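4.3 Table clearing and the problem of the "clear" surface

Most of the household literature treats the clearing of a table as a finished act with an obvious end point. The occupant removes the dishes, folds or bundles the cloth, wipes down, and the table is clear. We were doubtful of this from the outset, and the diaries did little to change our minds. Of the 355 diary entries that used the word "clear" or "cleared", a good many went on, sometimes in the same sentence, to mention something still sitting there: a fruit bowl, a charger, the mail, a serviette nobody had claimed. Participants did not seem to regard this as a contradiction. Sasaki and Maruyama, in their earlier study of flats in Ratby, coded such entries as errors of self-report. We think that is a mistake, and a fairly large one, as it throws out the very thing the diaries are good at recording.

The Ratby coding scheme scores a surface from 0 to 100 according to the share of it left uncovered. It has the appeal of any single figure. It also gives a high score to a table with one wet tea towel dumped on the far corner, and a middling score to a table neatly laid for breakfast, and it would take some persuading to convince the people who live with these tables that the first is the tidier of the two. Chávez (personal correspondence) has defended the scheme on the grounds that coverage at least can be agreed on by two coders. Agreement is worth having. Whether the coders were agreeing about tidiness is another matter, and the original paper offers no evidence on the point.

In our own coding we therefore separated three judgements that the earlier scheme rolls together: whether the working part of the table (the part nearest a seated or standing person) was free; whether anything had been pushed to the margins; and whether the occupant described the job as done. The second proved the most awkward. Items at the margin were often soft things, cloths and bags above all, which have no settled shape and no obvious front or back. A plate at the edge of a table is plainly on the table. A scrunched-up cloth in the same spot tended to be read by our coders as either "put aside" or "left behind", depending on who was looking, and nine hours of coder training in September did not bring the two readings much closer together. Figure 7 gives a case of bare wood with a white, crumpled item in the far corner.
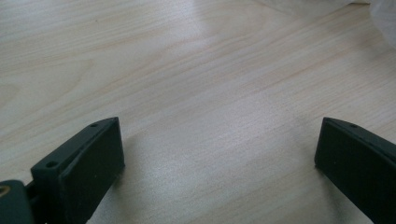
Figure 7. Light wooden tabletop, near part free, item at far margin.

Kikuchi would have scored a table of this sort as cleared. Sugiyama, coding independently, would not. Both could point to the written rules in support. We had assumed that more detailed rules would settle such disagreements, and we now suspect the opposite: each rule we added about cloths gave the coders one more thing to interpret. The final codebook runs to 30 rules for soft items alone, and we would not recommend it to anyone.

A further caution concerns the surface itself. Several participants with pale timber tables reported wiping them less often than those with dark ones, and explained that crumbs and rings "don't show". It is tempting to build a theory of cleaning on this, and the Brerko household survey has more or less done so. Our numbers are too small to back that up. Glare from a window or a ceiling light can also hide a good deal on any colour of timber, and neither our coders nor the participants had a reliable way of allowing for it. Claims that a surface was clean, as opposed to clear, have accordingly been left out of the analysis altogether.

What remains is a narrower finding than we had hoped for. Participants stopped clearing once the near part of the table could be used again, and the margins were dealt with later or folded into some other job, such as the laundry. We take up the timing of those later jobs in Section 4.4.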